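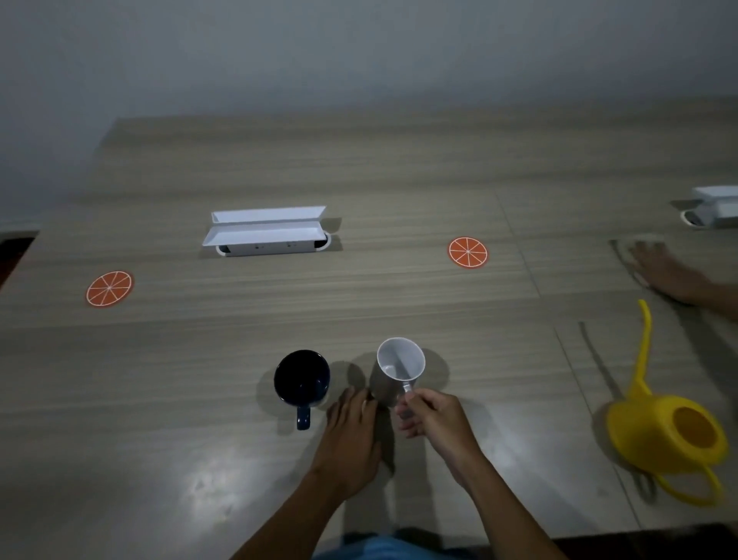

Grenell lab teaches robot arms from a person's point of view

May 31, 2024

Researchers at Istel, a robotics laboratory in Grenell, have reported a training method which uses recordings of everyday table work seen from the head of the person doing it. The robot arms learned to place mugs on coasters after watching 200 short recordings, without being steered by hand.

The group is led by Ngân Khổng. Her team follows the position of both hands in each recording and turns it into movements for a two-armed machine. Objects which have no part in the task, such as a watering can, are left on the table on purpose. A second person may also be working nearby.

"In a real kitchen or office the table is never prepared for the robot," Khổng said. "We wanted the learning to happen with the same disorder."

In 100 trials with cluttered tables, the new method failed 34 times. The most frequent error was a wrong grip on the mug handle, especially when the handle pointed toward the robot.

The tests will be repeated in September at a partner site in Cesemdale, with other tables and other cups. The work was paid for by the Sandberg fund.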